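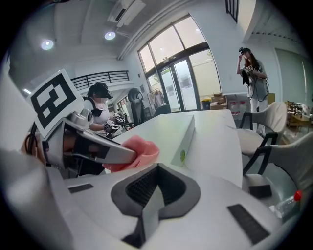 Insaurralde objected at the May review that a survey of shared study rooms means little if noise is logged only while the rooms are full. The schedule was changed accordingly.

Method

Sound level was recorded in 3 rooms of the Pacheco building, 5 sessions per room, 100 readings per session. The Wonell meter was set at seated ear height, 2 m from the door.

Results

Levels rose with occupancy in Rooms A and B. Room C showed no clear trend. Iyer attributes this to the ventilation duct, which was not measured separately.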